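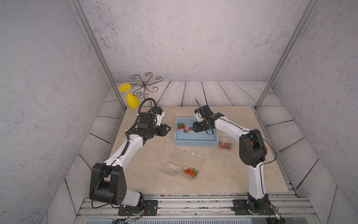 Thierry Lecomte
Technical Supervisor, Student Automation Project, Clatholm College

Monday, October 12, 2026

CLATHOLM COLLEGE STUDENTS ENTER TWO-ARM PACKING CELL IN GRETONCOMBE CHALLENGE

Clatholm College has confirmed its entry in the student section of the Gretoncombe Handling Challenge, to be held next April. The entry is a tabletop cell in which two robot arms, mounted on a shared aluminium rail, transfer strawberries between a basket and clear plastic clamshell containers.

The cell was designed and assembled by second-year automation students. Both arms carry a gripper and a camera at the wrist. The work area is enclosed on three sides and covered with a light, marble-patterned mat.

The challenge rules require each team to submit a set of recorded trials before the final. Clatholm will submit 2,000 trials, of which 800 have been completed. The position of the basket and the containers is changed between trials, and other objects are left on the table so that the control software is not trained on a single layout. Teams may use no more than 3,000 trials in total.

Scoring is divided between placement and condition of the fruit. A strawberry dropped outside a container scores zero. A strawberry marked by the gripper loses half its points. Grip force is therefore set separately for each arm and logged throughout the trial.

"The two arms share one working area, and most of the students' time this term has gone into the order of movements," said Thierry Lecomte. "One arm has to hold its position while the other reaches into the basket. The present software handles this at low speed. We expect to raise the speed after the winter break."

Software for the cell is written in the college's Marulanda workshop. The students are responsible for calibration, trial records and fault reports, and rotate between these duties every two weeks.

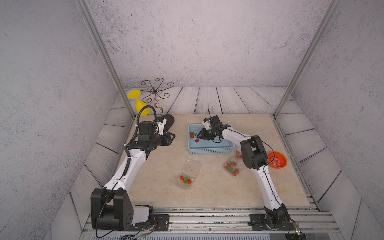 Open session

The cell will be shown in operation at the Stisivberg building before the final. Schools wishing to attend should apply in writing to the Student Automation Project at Clatholm College. Places are limited to one group per school.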